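Ulla Lindqvist has a comeback single out, and I went in expecting to be talked into it. I wasn't, quite, but she gave it a good go.

"People keep calling it a comeback," she says. "I had two years off. Plumbers have two years off."

Fair enough. The song is called Winthorpe, after the street she grew up on, and her label, Herneo, has been pushing it since July as the record that puts her back in the charts. I asked if she believed that. 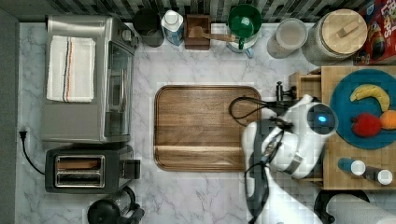

"They have to say it. They said it about the last one." The last one, for those who missed it, sold 2,079 copies in its first week and was then described in a press release as a cult favourite.

What about the new producer, Eetu Tuominen? I've never understood the fuss. Everything he touches gets the same handclaps and the same whispered second verse.

"There are handclaps," she admits. "I asked for fewer. I got fewer than he wanted."
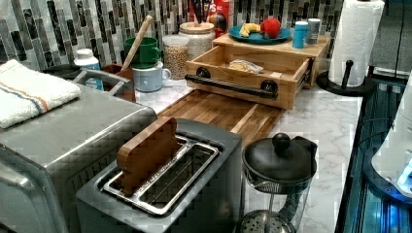 She's more guarded about Min-kyu Yeo, who was meant to sing on the track and now doesn't. Herneo blames scheduling. Lindqvist looks at her tea for a while. "I liked his version. You might hear it one day." I wouldn't hold my breath.

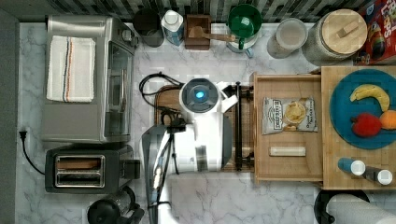 A toaster oven, a toaster and a cutting board on the marble counter.

The album, Maihi, still has no release date. There's supposed to be a tour as well, with Brarell opening, though no venues have been named and I've seen this label announce tours before.

"I'd like to do small rooms," she says. "They'd like to do big ones. We'll see who gets tired first."
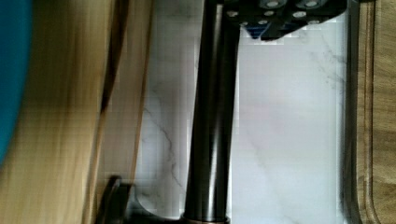 And the song itself? The chorus is strong, her voice is lower and better than it was, and the middle section could go in the bin. I told her so.

"The middle's my favourite bit," she said, and asked if I'd played it loud enough. I had. I'll try it again in the car.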